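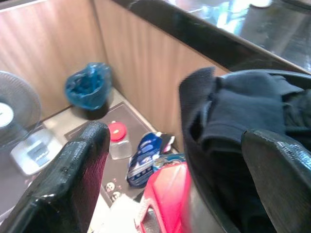 Navy-black thing, folded and bunched up.

Wash less or wash right? Dark clothes that go gray

katik_sews
I've been meaning to start this one for ages. I have five dark sweaters and sweatshirts I wear pretty much on rotation from September until it's warm again, and every one of them looks tired by the second winter. Not holes, not pilling, just that dusty gray look along the seams and cuffs. I wash cold, inside out, and I hang dry on a rack in the hall. My mother (hi, Mom, the Kovács household laundry boss) swears by a cup of vinegar in the rinse. I've done it for a year and can't see any difference at all. What do you all do?

pondirari_pete
Vinegar does nothing for fading, sorry to your mom! It can help if what you're seeing is detergent residue, and I'd bet money that's half of your gray. Try this – run one sweatshirt through a plain warm rinse with no soap and look at the water. If it's cloudy, you're using too much detergent. I was using double what I needed for years.

levente_g
Disagree a little with Pete. Residue washes out, and what she's describing at the seams and cuffs is abrasion. The raised parts rub on everything else in the drum and the dyed surface wears off. You can't rinse that back in. Fill the machine less, and keep jeans and anything with a zipper out of the dark load.

katik_sews
OK, guilty on the zippers. I throw everything dark in together. My washer is an ancient Riketach with a dial that only has three settings that still work, so "gentle" is not one of my options, haha.

mossyporch
Do NOT put vinegar in every load if that washer is old. We went through two door seals before the repair guy at Juhász asked what I was pouring in there. Maybe it was a coincidence but I stopped and the third seal is fine.

pondirari_pete
One repair guy's hunch isn't proof though. Mine gets vinegar once a month and the seal is original.

mossyporch
Once a month isn't every load, Pete.

duskblue
Can I be the lazy voice? Wash less. I wear a sweatshirt over a T-shirt, so I wash the T-shirt and hang the sweatshirt by a window overnight. Mine gets a real wash after five wears or so unless I've spilled on it. My oldest navy one is from college and people still ask if it's new.

levente_g
Five wears is a lot if you cook in it. Onion smell does not leave by the window. Ask anyone in the Gál family.

duskblue
Apron, my friend.

katik_sews
Has anyone redyed? There's a box of Himgate navy at the craft store near me and I'm tempted. I saw an old thread here with 824 replies and gave up on page 23.

mossyporch
I've done it on all-cotton things and loved it. The stitching is usually polyester so it stays whatever color it was, and you get a slightly lighter outline at the seams. I like the look, my sister hates it. Check your label first. If it's a blend it comes out patchy, at least mine did. Oh, and do it in a bucket or a pot you never plan to cook in again!

levente_g
And run an empty hot cycle afterward if you rinse it in the machine. I turned a set of white towels the color of dishwater.

katik_sews
Did the no-soap rinse on the worst one this morning. Cloudy as anything. So Pete gets a point, but the cuffs look just as gray, so I guess Levente does too. Going to cut the detergent in half and split out the zippers for a while before I touch any dye.

pondirari_pete
I'll take the point. Report back when you've done a few loads, and leave the vinegar out so we know which change did it.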